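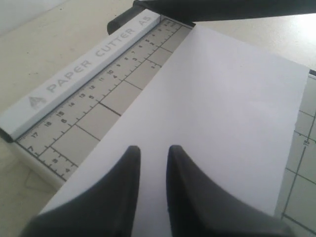 Horia paper cutter set: read me first

Home Docs Data Issues Wiki

Hi! I'm Piyumi Biswas, and I look after this set, so if something in it is broken I'm the one to bother. It's a pile of demonstrations of a robot arm working with a sheet of paper and a small tabletop paper cutter, all of them driven by a person over remote control. No scripted motion anywhere. Somebody sat at the leader arm, watched the follower, and did the job as well as they could (some days better than others).

Last updated May 3, 2020.

What's in it

We recorded 3,784 episodes and kept 3,551. The ones we dropped are mostly recordings where a camera stream froze, plus a batch where the gripper channel was saved with the wrong sign and I only noticed a week later. I could have flipped it back, but two of the files had mixed signs inside a single episode and I lost my nerve.

Each episode is one folder with:

- video from the wrist camera and the outside camera
- joint positions for leader and follower
- gripper opening, commanded and measured
- a one-line text instruction
- a small file with the operator's initials and a success flag

There are four instructions: put the sheet on the cutter, line the sheet up with the ruler, take the sheet off, and lower the blade arm. The last one is by far the smallest. Please don't balance your training by repeating it fifty times; Dilruba tried that in March and got a policy that reached for the handle no matter what you asked it.

How the driving was done

Four of us did it: me, Roman Adamczyk, Sewwandi Matubbar and Dilruba Hettiarachchi. The leader arm was put together by Toteck and it's lovely and light, maybe too light, because you lose track of how hard the follower is pressing. Paper is terrible for this. Press a touch too low and the sheet buckles; a touch too high and you close on air, and you don't find out until you've lifted and the sheet is still lying there. We all settled on the same habit of coming down slowly, pausing, and then closing. You'll see that pause in nearly every episode. If your model learns to pause too, that's us, sorry.

Operators could see both video feeds on a monitor and could look straight at the table as well. Sewwandi drove almost entirely from the wrist view. Roman hardly glanced at it. Their paths look different enough that a tiny classifier can tell them apart, so split by operator if you want a tough test.

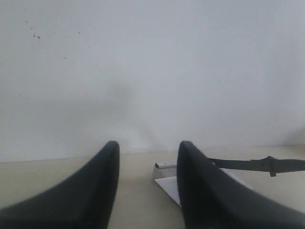
Can I train on the wrist camera alone?

You can, and for lining up the sheet it does fine. For finding the cutter in the first place it's much weaker, as the fingers hide a good part of the table when the arm is low. Use both views if you have the memory.

Held-out episodes

I set aside 200 of the kept episodes for testing. They're in the folder called "later" (I know, I know, renaming it would break Panagiotou's loader and everybody who uses it). They include all four operators and all four instructions. Please leave them out of training even if you're short on lowering the blade arm.

Success flags

The flag was set by the operator right after each run, and then Piyumi Hettiarachchi went back over the videos and changed 177 of them. Yes, two Piyumis, it makes our email a mess. Most of her changes were on lining up, where the driver thought the edge was square to the ruler and the outside video said otherwise. Her version is the one in the main file. The original flags are in a second column if you'd like to study how kind people are to their own driving!

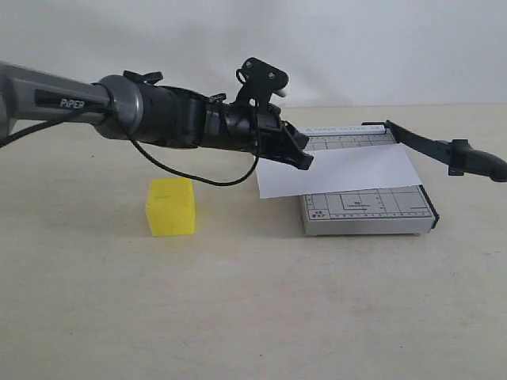 Going back to pressure for a second, there's no force sensing in any of this. The closest thing you'll get is the gap between commanded and measured gripper opening, and on a single sheet that gap is so small it's close to noise. I've left it unfiltered. Roman has a smoothing script in the tools folder that he likes more than I do.

Known problems

- Clocks on the two cameras drift apart in long episodes. Line them up by timestamp, never by frame number.
- A few instructions say "page" where they should say "sheet".
- Everything was recorded at our bench in Trelldale, same wall, same table, so don't expect it to carry over to your kitchen.

Bug reports go in the issues tab, and please include the episode folder name.

Share 14 Comments 6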